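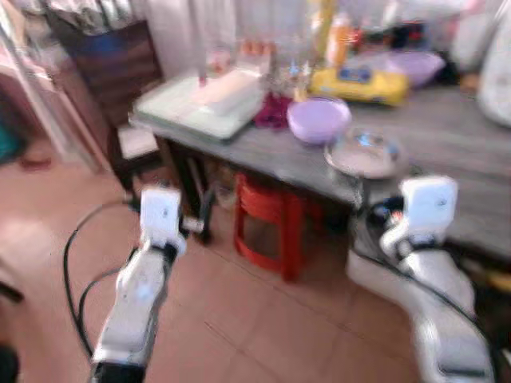
Two robot arms at a table, seen from the robot's own side.

How does a robot know where the bowl is?

You look at a table and you see a bowl. It takes you no time at all. You do not have to think, "Is this a bowl, or is it a part of the table?" For a robot this question is hard work, and the work is done by software.

Software is the set of instructions that a computer follows. A robot has motors and metal and cables, but without software it would only stand there, like a bicycle with no rider. In this explainer we follow the software step by step, from looking to moving. Our robot team in Tarnville calls its program Piseck, so we will use this name too.

Step one: looking

A camera gives the computer a picture. But the computer does not get a bowl. It gets numbers. Every tiny dot in the picture has a number for how red it is, a number for how green, and a number for how blue. A lilac bowl and a lilac basin have almost the same numbers, and this can confuse a program that looks only at colour.

So Piseck must also look at shapes and edges. Where does the colour change suddenly? That may be the rim of something. Is the edge round? Then it may be a bowl, or a plate, or the top of a pot. The part of the software which does this job is called perception. It is a long word for "making sense of what you see".

Some things are difficult even for good perception. Clear things are the worst. When you look at a clear plate, you mostly see the table through it, and so does the camera. Soft things are difficult as well. A crumpled cloth has a new shape each time you drop it, so there is no one shape for the program to remember.

And then there is blur. When a camera moves fast, the picture gets smeared, as when you shake your head and try to read. Piseck gives each picture a score for sharpness, from 0 to 100. If the score is below 28, the program does not trust the picture very much. It keeps in mind where things were in the last sharp picture and waits for a better one.

Step two: planning

Let us say that we want the left arm to pick up the cloth. The hand cannot simply fly there in a straight line, because there may be a bottle in the way, or the other arm!

The planner is the part of the software which searches for a safe path. It imagines many paths and throws away the bad ones. In one test on 13th January, the planner tried 683 paths before it chose one. It sounds slow, but a computer can try a path much faster than you can blink.

With two arms the planner has twice the trouble. Each arm must know where the other one is going. You can feel this problem yourself if you stir a cup with one hand and draw a square with the other.

Step three: moving

Now the arm must follow the path. This part is called control. An arm is heavy, and it does not stop at once when the motor stops. The control software checks again and again: Where am I? Where should I be? How big is the difference? Then it gives each motor a small push to make the difference smaller.

You do the same when you carry a full glass of water. You watch the water, and when it leans to one side you correct your hand. You probably never noticed that you have control software in your head.

The tools behind the robot

The people who write the program need software of their own. One of their tools is called Ocampo, and it plays a movement again slowly on a screen, next to the numbers from the motors. If an arm went too far, they can find the moment when it began. Another tool, Skorell, is a pretend robot inside the computer. A new plan is tried on the pretend robot first. If it bumps into a pretend bottle, no glass has to be swept from the floor.

Try it at home

You can be a robot with a friend. You need a table, a bowl, a spoon and a scarf for your eyes.

Put the bowl and the spoon on the table. One of you wears the scarf and is the arm. The other one is the software and may say only these 5 words: left, right, forward, down, close. The arm must do exactly what it hears and nothing more. Try to put the spoon into the bowl.

Soon you will wish for a sixth word. Which one would you choose? Many children in our club chose "stop". Some chose "slowly" — and this is a thing that control software has to know too.

Words to remember

Perception: making sense of what the camera sees.
Planner: the part that looks for a safe path.
Control: the part that keeps the arm on the path.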